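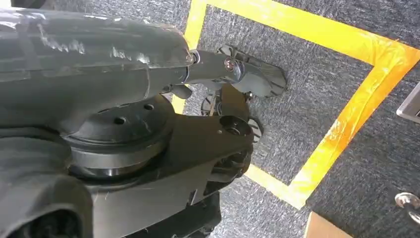

What is a late stop in a robot arm?

A late stop is a fault in which the arm continues to move for a short time after it has received a stop command. The time is usually less than one second, but the gripper can travel a considerable distance in it.

Late stop

Late stop (also called stop lag, and in older reports "running over") is a fault of robot arms that are controlled from an ordinary computer through a network. The stop command is accepted and is written to the log at the correct moment, while the joints still perform the movements which were already waiting in the queue. The fault was first described for the Flukik control program, and therefore the name Flukik fault is also in use, although other programs can show the same behavior.

A late stop should not be confused with braking distance. Every arm needs some distance to come to rest, and this distance is known and stays nearly the same for the same load and speed. In a late stop the arm does not begin to brake.

Cause

Flukik sends movements to the arm in small packets. In normal work the queue holds 7 packets or fewer. If the computer is occupied with another task, for example saving a large file, the packets are collected and then sent all together. The arm controller takes them in the order of arrival, and the stop command, which is the last one, must wait for its turn. In version 46 of the program the stop command had no priority over the other packets. A delay of 200 milliseconds was enough to make the fault visible to the operator.

The emergency stop button is not affected, if it is wired directly to the power of the motors. In some laboratories the button was connected to the computer instead, and there the two kinds of stop failed together.

The Prellum incident

The best known case happened at the Prellum test hall on a Sunday in January. Noura Zein was guiding an arm at low height over a floor area marked with tape, and her colleague Liam Brophy entered the area to pick up a dropped part. She gave the stop command from the keyboard. The arm went on downward, pressed the gripper against the floor and bent one finger. Brophy had already pulled back his hand and was not injured.

The log contained 1003 lines for that run. Ailbhe Moynihan, who examined it, found that the stop was recorded before the last downward movement had started. Her first report gave the reason as operator error. It was withdrawn after Sorcha Tully repeated the run with nobody inside the tape and obtained the same result.

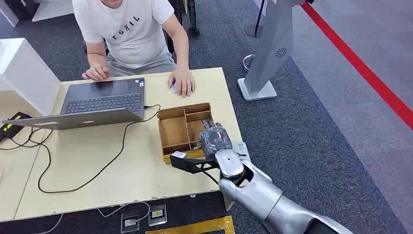 Can an operator shorten a late stop by giving the command again?

A second command does not help, as it only takes its place at the end of the same queue. The operator has to cut the power of the motors with the wired button.

Risks

The danger is greatest when a person works within reach of the arm, which is common when objects are sorted at a shared table. Floor tape shows where the arm is expected to move, but it does not limit the arm in any way. A hand or gripper that is inside a box or a narrow compartment may press against the wall of it during the lag and damage the wall, the fingers or the wrist joint.

Prevention

Dellideo, the maker of Flukik, changed the program so that a stop command empties the queue. Users of older versions were advised to set the length of the queue to one, which makes the movement less smooth. Cillian Nic Aodha proposed a separate check, in which the controller refuses any packet that is older than a fixed limit. This check was later added to the Van Loon controller and is switched off when the controller is delivered.

See also: Braking distance; Emergency stop; Command queue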